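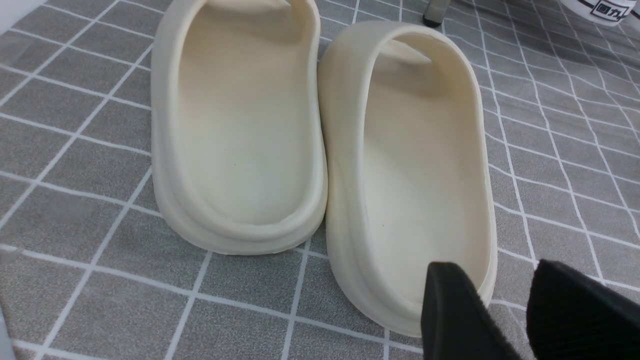 Section 6. Product Returns in the Jarine Store Manager

Before the returns module is turned on, the store owner must decide which items may be sent back and for how long. The return window is stored with each product record and is not taken from the general store settings. An item sold as a pair, such as cream-colored slide sandals, must be entered as one unit, so that the system does not accept a request for the left or the right shoe alone. Items sold in sets follow the same rule.

6.1 Setting the return window

1. Sign in with an administrator account and open Store, then Returns.
2. Select Enable customer requests.
3. In the Days field, enter the length of the window. The default is 30.
4. Choose whether the window begins on the shipping date or the delivery date.
5. Select Save. Orders placed before this step keep their earlier terms.

Note: Stores moved from Brandham Cart must complete the product import first. See Section 4.

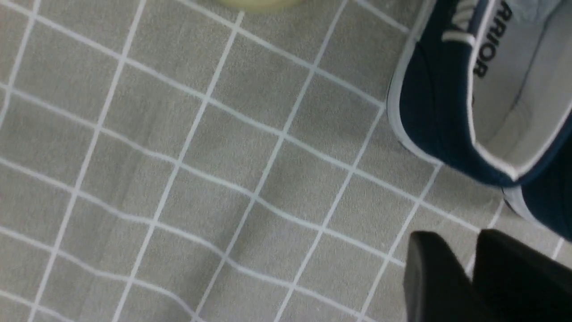

Page 121

6.2 Return reasons

The customer must choose a reason before a request can be sent. Five reasons are supplied, and others may be added.

1. Open Returns, then Reasons.
2. Select Add and type the wording as it should appear to the customer.
3. Assign the reason to a group. Reasons in the Fault group waive the return shipping charge.
4. Drag the entries into the desired order and select Save.

Caution: Deleting a reason removes it from past reports. To retire a reason and keep its history, clear the Active box.
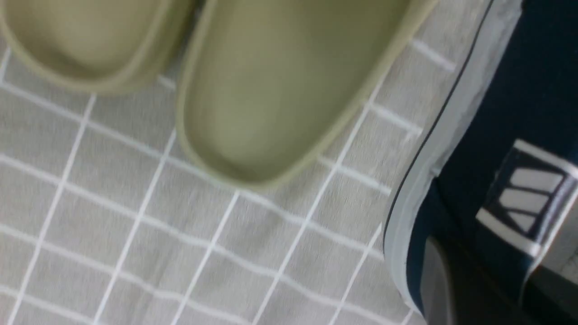 A retired reason stays attached to any open request and may be restored at any time from the same page. If message 424 appears during a restore, another reason already uses that wording. Rename one of the two and repeat the step.

6.3 Refund approval

Refunds are held until an authorized user approves them. Stores using the Stirow payment link must also confirm the refund account under Payments.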